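Skurton sets budget for second two-armed robot

Feb 11, 2023

Skurton has approved the purchase of a second two-armed robot for its Clulten office, along with a store of replacement parts for the hands on the first one. The order is to be placed in October, after the current service agreement with the supplier, Nurkoron, comes up for renewal.

The company does facilities work in shared office buildings and has been trialling robots for light tidying and moving small items between rooms. Most of the trial takes place on ordinary carpeted office floor, among the chairs and bins the staff use every day.

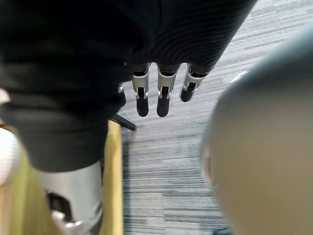 Spending on parts has been the main surprise of the first year. Skurton had set aside 15 per cent of the purchase price for upkeep and used all of it before the year was out, most of it on fingers and fingertips. The new plan lifts that share to 40 per cent for the first year of the second robot, then brings it back down if the wear figures allow.

Sleeves and cable covers have been moved to a separate line. They are cheap to replace, but they were being ordered one at a time and the freight often cost more than the item. From now on they will be bought in bulk and kept on site.

The company also looked at leasing. A quote from Jasińska, a leasing firm, covered the robot and routine servicing but left out the hands, which it treats as consumables. Skurton decided the saving was too small to justify a three-year term, although it may ask for a new quote if a third unit is considered.

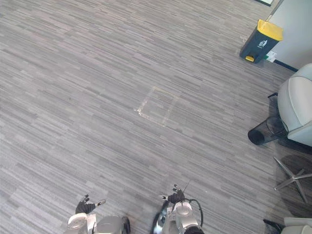
Floor space is the other item in the plan. The second robot will need its own marked work area and charging point, and the building's owner has agreed in principle to extra power outlets along one wall. No structural work is needed – the carpet stays, and the furniture can be moved as required.

Staff training has been budgeted at 98 hours across the team. Skurton logged 626 hours of operation during the trial and says a good part of the early time went on set-up that trained operators could have done faster.

Nurkoron has been asked to confirm delivery times for spare hands before the order is signed. Its current lead time is nine weeks, and Skurton wants that cut to six, or one spare pair held locally at the supplier's cost. A reply is expected before the renewal date.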